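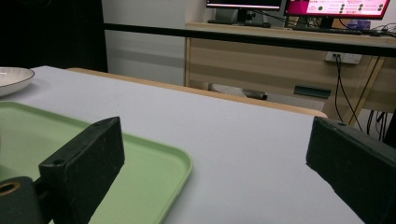
Kisetti 手持夹爪的两根指块，张开状态。台面左侧为浅绿色托盘与白色圆碗。

评测：Nornent Kisetti 双手采集套件
有线、双持、桌面级。机械部分可用，标定流程偏长，线缆走向需要自己解决

手持夹爪类采集设备的卖点大体相同：操作者直接握持末端执行器完成动作，设备记录位姿、开合量和指端视角图像，后期再映射到机械臂。省掉了遥操作主从臂，代价是位姿精度依赖视觉与惯性融合，并且人手能做到的动作机械臂未必能复现。Nornent 的 Kisetti 套件属于这一类，面向桌面双手任务，左右各一只，通过线缆接主机，由 Tukosdale 代理销售和提供售后。

我们在固定工位上用它完成了 200 条双手示范，任务限于餐具和托盘的摆放与转移。本文只讨论采集环节，即硬件、标定、录制软件和数据导出。策略训练的结果受模型和机械臂影响太大，不作为评分依据。

结论先行：适合已经有固定工位、有人能写转换脚本的小组。需要移动采集，或者希望开箱当天就出数据的，建议看无线方案。

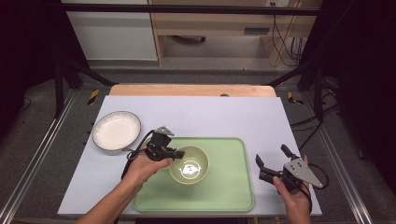 文／骆维桢
硬件评测编辑，负责末端执行器与采集设备

一、配置与安装

送测的是双手标准版。箱内有左右夹爪各一只、连接线缆、标定板、同步盒、电源适配器和一份纸质快速指南。主机需自备。桌面支架和工位框架属于选配，我们没有购买，用的是现有的黑色金属框架，桌子放在框架内，浅色板材平铺在木桌上作为工作面。

安装时间主要花在走线上。两只夹爪各引出黑色线缆，出线后在手腕附近会形成一段弧线。线缆本身偏硬，弯曲半径不能太小，直接垂到地面时，自重会给手腕一个向下的力矩，连续操作后可以感觉到。快速指南给出的接法是从操作者身后走线，我们试过之后改成从两侧走，原因是身后走线在转身取物时会被椅背挂住。

厂商没有随箱提供理线件。我们用扎带把线束固定在框架立柱上，并在夹爪与第一个固定点之间留出余量。余量的长短需要试：留短了，双手交叉时会被拉住；留长了，线会拖到工作面上，扫到碗碟。纸质指南对此只有一句“请保持线缆松弛”，信息量不足。

夹爪采用紧凑的黑色机身，顶部带灰色三角形金属板。右手一只的金属板上有成片的小孔。手册的尺寸图没有标注孔径和孔距，想在上面加装附件的用户只能自己量。这种信息应当写进文档，Nornent 的在线资料页目前也查不到。

同步盒体积不大，接口布局合理，左右手接口有丝印区分。插反不会损坏设备，软件会弹出提示并拒绝进入录制状态，这一点处理得稳妥。电源接头没有锁紧结构，建议把适配器固定在不会被踢到的位置。

二、指块与开合机构

指块是近似方形的黑色块体，内侧面平整，面上可见小螺丝孔。夹持面积比仿指尖造型的产品大，夹平板类边缘时比较稳，夹细小物件时则显得笨重。

表面容易留痕。使用后能看到浅灰色划痕和灰尘颗粒，边缘也有轻微磨蹭的痕迹。对夹持功能没有可测的影响，但采集图像里始终有指块入镜，划痕和积灰会成为画面中的固定纹理。如果训练数据分多批采集，中间又换过新指块，前后批次的外观会有差别。对外观敏感的模型，建议在更换指块后补采一部分旧任务，或者在增强阶段处理。

灰尘问题可以用无绒布解决。我们每组录制前擦一次指块，用干布即可，酒精没有试。手册未说明指块材料对溶剂的耐受性。

开合由手指扣动，行程中段手感均匀，接近全闭时阻力增大。阻力曲线的设计意图应当是避免误判闭合，但在夹薄壁碗沿时会让人不自觉多用力，录下来的开合量比实际需要的小。映射到机械臂后，表现为夹持过紧。我们的处理办法是在转换脚本里给闭合端加一个偏置，数值按物体类别分别设定。软件里没有现成选项。

左右两只的手感不完全一致，左手那只在中段略松。拿去和 Tukosdale 的技术支持核对，对方答复属于正常公差，可以寄回重新调校，但调校期间不提供备机。考虑到停工成本，我们没有寄。开合量读数在标定后两边能够对齐，差别只存在于手感。

三、标定

标定分三步：指端视角内参、手间相对位姿、工作面坐标系。前两步的数据可以保存，工作面坐标系在每次移动桌子或标定板之后必须重做。

内参标定用随箱标定板，软件引导操作者在不同距离和角度停留，达到覆盖要求后自动进入下一步。覆盖度用热力图显示，角落区域最难填满。第一次做时我们反复补了几轮角落，后来发现把标定板垫起一个角度，手腕不用拧到极限就能覆盖到。在线文档里没有提到可以这样做，技术支持确认不影响结果。

手间相对位姿标定要求双手同时对准标定板，并保持静止。难点在“静止”的判定阈值太严，单人操作时手稍有抖动就会重新计时。可以把手肘支在桌沿上完成。如果桌面较软或者有晃动，判定失败的次数会明显增加。我们的工作面是板材压在木桌上，板子四角没有固定时会有微小滑动，后来在板下垫了防滑垫。

工作面坐标系标定最快，但对环境要求最高。工位背景里如果有发亮的屏幕，指端视角会同时看到屏幕，自动曝光随之变化，标定板上的特征点对比度下降。夹爪抬高、朝向房间一侧时尤其明显。我们在工位后方的桌上放着显示器，标定时需要把屏幕调暗。两侧挂黑色帘布有助于减少杂光和无关背景，效果稳定，成本也低。

标定结果以一个综合分数给出，满足门限即可录制。分数的计算方式不公开，只给出“合格”和“建议重做”两种结论，中间没有更细的误差项。对工程用户来说，这种设计不够用。重投影误差和手间位姿残差都应该单独列出，目前要从日志文件里自己提取。

标定后的漂移是另一个问题。连续录制 30 分钟之后，回到起始点核对，位姿读数会出现可见偏移，需要做一次快速归零。归零本身很快，双手放回标定板上的指定位置，按确认即可。软件不会主动提醒，我们自己设了计时器。

四、录制软件

录制软件由 Nornent 自己开发，界面为单窗口，左侧任务列表，中间双手画面，右侧状态栏。全部操作可以用键盘完成，也支持脚踏开关。双手都握着夹爪时，键盘不方便，脚踏开关在实际使用中接近必需品，但它属于选配。希望厂商把它列入标准配置，或者至少在订购页上写清楚。

另一种开始和结束录制的方法是手势：双手夹爪同时快速闭合两次。识别率尚可，缺点是这段动作会留在数据首尾，需要裁剪。软件提供自动裁剪，裁剪点有时偏晚，把任务开头的接近动作切掉一小段。我们关闭了自动裁剪，在导出后统一处理。

录制过程中的状态提示有声音和颜色两种。声音提示区分正常开始、正常结束和丢帧警告，三种音调差别够大，不看屏幕也能分辨。丢帧警告的门限可以调，默认值偏宽。建议调紧，宁可多重录几条。

任务列表支持给每条示范写标签和备注。标签可以预设，备注只能手打。回放功能可以逐帧查看，但左右手画面在快速拖动时不同步，松开鼠标后才会对齐。用于人工质检时影响效率。十二月推送的更新改善了拖动时的卡顿，同步问题仍在。

软件日志写得比较详细，设备断连、时间戳跳变、曝光突变都有记录，并附有对应的示范编号。排查问题时很有用。

五、任务测试

测试分五组，每组 40 条，由同一名操作者完成。物品包括白色圆盘、浅绿色带沿托盘、橄榄绿色小陶瓷碗和白色圆碗。任务设定如下。

第一组：单手把小碗从工作面移入托盘，另一只手悬停。
第二组：双手夹住托盘两侧，平移后放下。
第三组：一只手扶住托盘，另一只手从托盘内取出小碗。
第四组：小碗从左手交到右手，再放回托盘。
第五组：把小碗放到圆盘上，然后双手移动圆盘。

第一组没有困难。碗沿较薄，指块内侧面一里一外夹住碗沿后可以稳定提起。需要注意接近角度，夹爪太竖直时，外侧指块会碰到托盘的凸起边沿。操作者很快会自己调整为斜向接近，但这一习惯会使示范集中在少数几种姿态上。想要覆盖更多姿态，需要有意识地改变碗在托盘内的位置，放在左上、中间、靠近近侧边沿各录一部分。

第二组暴露了有线方案的短处。双手同时向一侧平移时，一侧线缆放松，另一侧被拉紧，拉紧的那侧会出现轻微的转动偏差。调整固定点之后改善明显。托盘圆角处不适合夹持，指块平面与弧面只有局部接触，托盘会转。夹长边中段最稳。

第三组是双手协作的基本动作，完成质量主要取决于操作者。设备方面的问题是遮挡：指端视角里，托盘内底面经常被指块挡掉一部分，碗处于靠近指块的一侧时只能看到半个轮廓。两只手的视角可以互补，但前提是模型确实使用了双路输入。只用单路的用户，应当在采集时就把扶持手的位置向外移。

第四组失败最多。两只夹爪靠近时，机身先于指块接近，交接空间比预想的小，顶部的三角形金属板也限制了手腕内翻的角度。有效的做法是一高一低错开，给出的手在下方，接收的手从上方斜向进入。这样做的示范能够成功，但轨迹对机械臂并不友好，转换后需要检查两臂的碰撞余量。计划大量采集交接类任务的用户，应当先用少量数据走通到机械臂端，再决定是否批量录制。

第五组中，盘子边沿低，贴近台面，指块厚度使下侧指块很难伸入盘沿下方。操作者往往先用一侧指块把盘子轻轻压翘，再从对侧夹住。动作可以完成，但接触过程复杂，力的信息又没有记录，仅靠位姿和图像很难还原。Kisetti 不带力传感，这是产品定位决定的，评测不因此扣分，但选任务时要考虑进去。

小碗底部有一处亮白色图案，碗体釉色偏暗，两者对比强烈。这个图案在多数角度下都能作为判断碗朝向的线索。我们没有遮盖它。若目标是泛化到其他碗，应当准备几只底部没有图案的碗混合录制。

浅色工作面与白色圆碗、白色圆盘的反差偏低。白碗只剩一圈略带灰色的薄沿可以分辨，自动曝光偏高时沿口也会变淡。软件允许锁定曝光，建议在标定之后、录制之前锁定，并在每组开头检查一次。绿色托盘没有这个问题。

六、数据质量与导出

原始数据为厂商自有格式，导出支持通用的分帧图像加数值表，也支持打包格式。Moldovan 的转换插件可以直接读取原始文件，免去中间导出步骤，需要另外购买授权。我们两种方法都试过，数值一致，插件在批量处理时省事，单条处理没有优势。

时间戳对齐做得不错。左右手数据共用同步盒时钟，在静止和慢速段没有看到错位。快速闭合时，开合量与图像之间有一个固定的延迟，转换时整体平移即可消除。延迟值写在日志里，但导出文件的元数据中没有，需要手工抄过去。

坐标系约定写得含糊。文档中的示意图和实际导出数据在一个轴向上相反，我们通过录制一段沿桌边的直线运动才确认。Tukosdale 的技术支持表示文档将会更正，截至发稿时下载页上还是旧图。拿到设备的用户请先录一段直线和一段原地旋转，核对轴向之后再开始正式采集，否则返工量很大。

文件命名规则由任务名、组号和序号构成，不允许中文。任务名里含中文时，软件不报错，导出时替换为下划线，多个中文任务名会因此重名并覆盖。这是一个严重缺陷。在修复之前，任务名一律使用字母和数字，中文说明写进备注栏，备注栏的编码正常。

七、人体工学

握把粗细适合中等以上手掌，手小的操作者扣动闭合端时需要挪动握姿。没有可更换的握把套。重心略靠前，悬停时手腕需要持续用力，单手悬停类任务比搬运类任务更累。

操作高度影响很大。桌面偏低时，线缆从手腕外侧垂下，干扰小，但操作者要弯腰；桌面偏高则手肘悬空。能调高度的桌子最好，没有的话可以先调椅子。站姿采集时线缆余量需要重新设定。

连续工作建议以归零周期为界，归零时顺便休息。把两件事合并之后，操作者的节奏比较稳定，后半段示范的抖动也减少了。

八、服务与文档

Tukosdale 对邮件询问的答复较快，内容具体，能给出日志中应查看的字段名。电话支持以安装问题为主，涉及数据格式时会转回邮件。

指块作为耗材单独供应，成对出售。线缆可以单独购买，但左右手线缆的型号不同，下单时要核对。标定板损坏后必须买原厂件，自行打印的图案无法通过软件校验。

纸质指南过于简略，在线文档较全，中英文版本不同步，中文版缺少归零和曝光锁定两节。建议以英文版为准。

九、优缺点

优点
双手时间同步可靠，日志详细。
指块夹持面平整，搬运托盘、碗类物体稳定。
接口防错处理得当。
录制状态的声音提示容易分辨。

缺点
线缆偏硬，未附理线件，走线需要反复调试。
标定只给综合结论，误差项需从日志提取。
中文任务名在导出时可能相互覆盖。
坐标轴示意图与导出数据不符。
近距离交接任务的可用空间偏小。
脚踏开关为选配。

十、购买建议

用途集中在桌面搬运、摆放、整理，且工位固定的，可以购买标准版，并同时订购脚踏开关和一对备用指块。转换插件视数据量而定，组内有人能维护脚本的可以不买。

交接、翻转、薄片拾取占比较高的项目，建议先向 Tukosdale 申请试用，带上自己的物品去试，重点看两只夹爪靠近时的余量和指块厚度是否合适。

已经有上一代 Kisetti 的用户，升级的主要收益在同步盒和录制软件。旧标定板不能沿用，旧数据可以在新软件中打开并重新导出。旧款指块的安装孔位与新款不同，库存备件无法通用。

评测设备由本刊自购，评测完成后留作工位常用设备。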